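Cestano 381 sheet-metal storage bin: long-term review
2024-01-08 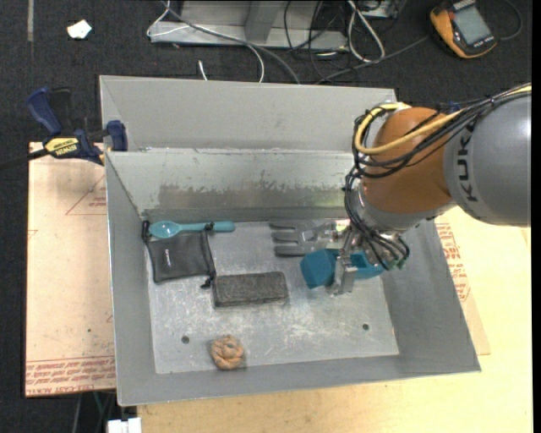
A reader in the comments under the first-impressions piece asked whether the grey finish would outlast a winter of fixings and offcuts, having had two cheaper bins go rusty at the seams. My reply then was that I didn't know. I have a better answer now, after using the 381 as the main scrap and parts bin since August.

Cestano sells the 381 in one size and two finishes, plain grey and galvanised. Mine is the grey. It arrives flat on a pallet with a bag of 17 fasteners, all of the same thread, and a single folded sheet of instructions. Assembly took most of an afternoon. The drawings are clear enough, but step four shows the end panel the wrong way round and I had to undo it. Cestano has since put a corrected sheet on its site.

The corners are the best part of the design. Each panel has a return flange that hooks behind its neighbour before the bolt goes in, so the bolt is holding the joint closed and carries very little of the weight. I left all the bolts finger-tight until the bin was square, then worked round in opposite pairs. None has needed retightening.

The finish is a thin powder coat over mild steel. It resists oil and cutting fluid well. Abrasion is another matter. Dragging anything with a sawn edge across the base will mark it straight away, and once the coat is through, bare metal shows rust within days in an unheated building. I touch up from a tin of Cardoso grey, which is a shade too blue. The galvanised version costs more and I would choose it next time for wet or outdoor use.

Noise is a nuisance. The base panel is unsupported across the middle and rings when bolts are tipped in from any height. A Jalidance rubber mat cut to fit deadened it considerably, but the mat traps swarf underneath and has to be lifted out each time the bin is cleaned. I have gone back to no mat and ear defenders.

Load rating. The leaflet gives 1000 kg evenly spread, on a level floor. I have no means of testing that and have never come close to it. With a moderate load of short steel bar the base bowed slightly and came flat again when emptied. Point loads are not mentioned in the leaflet at all, which is an omission.

I also borrowed a Festoritz bin for comparison. It is welded, so there is nothing to assemble and nothing to work loose, and the top edge is rolled — much kinder to forearms than the plain folded rim on the Cestano. It is also heavier, cannot be stored flat, and a damaged side means replacing the whole thing. Cestano will sell a single panel, and the one I ordered as a spare fitted without persuasion.

Faults so far: one fastener with a stripped thread out of the bag, replaced free of charge, and a burr on the left-hand flange that I took off with a file.

Suitable for a workshop or stores where the bin stays put and may have to be taken down later. For daily handling by forklift, buy the welded one.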